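手持夹爪示教采集

手持夹爪示教采集（英语：handheld gripper demonstration collection）是机器人模仿学习中的一种数据获取方法。操作者手持一只与机器人末端执行器几何结构相同或相近的夹爪，直接完成目标任务，由装在夹爪上的相机记录画面，并由画面及惯性数据推算夹爪的运动轨迹和开合宽度。所得记录经处理后作为训练样本，供策略网络学习从图像到动作的映射。

与遥操作采集相比，该方法在采集阶段不需要机器人本体，设备可随身携带，适于在住宅、厨房、商店等非实验室环境中使用。其代价是动作未经机器人运动学约束，部分轨迹在回放时可能超出机械臂的工作空间或关节速度上限，须在后处理中剔除。

设备构成

典型设备由手柄、平行或连杆式夹爪、广角相机和惯性测量单元组成。相机多采用鱼眼镜头，以便在近距离操作时同时保留手指尖端与周围环境，后者为视觉定位提供特征点。夹爪开合宽度可由手指上的标记在图像中的位置求得，也可由编码器直接读取。

Halvorsen型夹爪采用连杆传动，两指由扳机驱动。Enau型在此基础上增加了指根编码器，用于标记被物体遮挡的情形。两种型号的记录格式相同，可混合用于同一训练集。

采集流程

采集以“片段”为单位。一个片段对应一次完整的任务执行，自夹爪进入起始区域开始，至夹爪松开物体并退出为止。每到一处新地点，操作者先缓慢移动夹爪扫视环境，建立定位地图，随后逐段录制。同一地点内通常改变物体的摆放、朝向和起始距离，以避免策略记住固定轨迹。

在Sodora数据集中，家务类任务共收录900个片段，每项任务至少在5处地点录制，同一操作者在同一地点的连续录制不超过两小时。该数据集的任务规范由英格丽德·萨博（Ingrid Szabo）编写，其中对起止条件、抓取点和无效片段的判定均有规定。

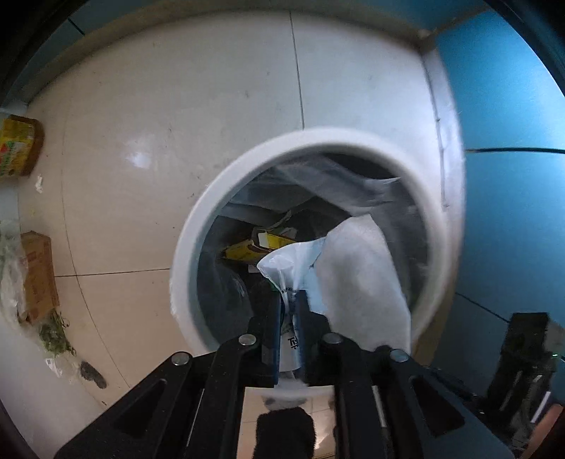
垃圾投放与清理类任务在规范中单独成章。此类任务的对象以薄膜、纸张、纸盒等可变形物为主，形状不能用单一刚体位姿表示，因此标注中不记录物体位姿，仅记录接触时刻、释放时刻和夹爪轨迹。塑料袋被夹持后，未受约束的部分会下垂或摆动，可能遮挡手指之间的区域，造成开合宽度估计中断。规范允许用插值补足短时中断，连续缺失超过三帧的片段须转入人工复核。

容器开口对轨迹也有约束。夹爪进入桶口时，两指与桶沿的间隙较小，操作者应使夹爪轴线与开口方向大致一致。夹爪深入容器后，相机视野中可用于定位的静止特征减少，内衬袋等柔性表面的移动还会引入错误匹配。常用的处理方法是遮蔽容器内部区域，只用外围地面和墙面的特征求解位姿。

数据处理

原始记录依次经过时间同步、位姿估计、开合宽度提取和质量筛选。Drernance处理程序将其分为2个阶段：第一阶段自动剔除定位失败和传感器数据缺失的片段，第二阶段由标注员核对起止时刻，并为每个片段赋予结果标签。结果标签分为3类，即完成、部分完成和失败。失败片段一般不用于行为克隆，但可用于训练结果分类器。

训练时，轨迹通常转换为相对于当前夹爪位姿的增量表示，以消除不同地点坐标系的差异。图像延迟与执行延迟须分别测定，并在部署时予以补偿，否则夹爪在接近物体的阶段会出现系统性滞后。

局限

该方法不直接记录接触力。对于压实、撕扯等依赖力反馈的动作，仅凭图像与轨迹难以复现，需另行加装指尖力传感器。操作者的手部动作速度也普遍高于机械臂的安全速度，部署时常需对轨迹作时间缩放，而可变形物的运动与速度有关，缩放后的结果可能与示教不一致。

此外，采集地点的选择会影响训练集的分布。若地面材料、照明条件或容器样式过于集中，策略在新环境中的成功率会下降。Sodora规范要求将地点作为划分训练集与测试集的依据，同一地点的片段不得同时出现在两者之中。

参见

模仿学习
行为克隆
末端执行器
视觉惯性里程计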